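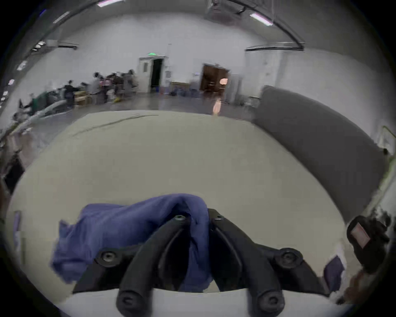

Section 4. Wiping down and folding on the Ollon table

Most of what gets sold for cleaning a pale tabletop is unnecessary, and a fair amount of it does harm. The Ollon top needs a soft cloth and a little water. If you have bought the Gurnider spray because the shop put it next to the till, keep it for the windows.

4.1 Before you start

1. Take everything off the part you mean to wipe. Phones too, including the ones that are "only there for a minute".
2. Shake the cloth out over a bin. Grit caught in a crumpled cloth will mark the top faster than a dropped fork.
3. Run your hand along the surface. A fine line you can feel with a fingernail is a scratch. One you can't feel is probably dirt, so try cleaning it before you ring anybody.

4.2 Wiping

1. Dampen the cloth and wring it until it stops dripping.
2. Start at the back edge and work towards yourself in long, straight strokes. The Blomqvist leaflet recommends small circles. We tried both and circles left smears.
3. Turn the cloth to a clean face when the first one looks grey.
4. Go over the top again with a dry cloth.

Note: The makers rate the finish for 2,000 wipes. We have no idea who counted, or how hard they pressed, and would not plan around it.

Caution: Do not use scouring pads, bleach or anything described as "micro-abrasive". That last one means sandpaper with a marketing budget. 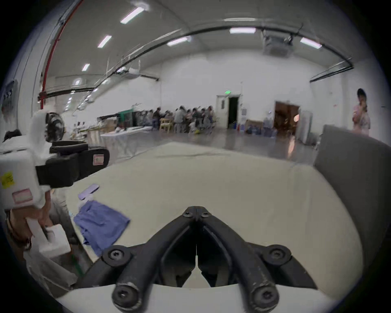
Can I use the same cloth for the table and the padded panel?
Use a separate one. The panel holds on to damp and dust, and a cloth that has been over it will put both back on the tabletop.

4.3 Folding the cloth

A cloth left in a heap dries slowly and starts to smell. Folding takes less time than reading this.

1. Lay the cloth flat and pull the corners out. Smooth the worst creases from the middle outwards.
2. Fold in half, edge to edge, then in half again.
3. If it is still damp, stop there and hang it up. The Ernora rail holds 13 cloths according to its box; we found that anything near that number stays wet overnight.
4. If it is dry, fold once more and put it away.

Note: Blue and other dark cloths can lose colour in the first few washes. Test a new one on a corner of the table, whatever "colourfast" claims the label makes.

4.4 If the top still looks dull

1. Wipe again with plain water. Old polish is the usual cause.
2. Look along the surface from the side, in daylight.
3. If the dull patch has not moved or shrunk, leave it alone. Restoring creams fill it for a week or so and then need doing again.

For scratches and lifted seams, see Section 5.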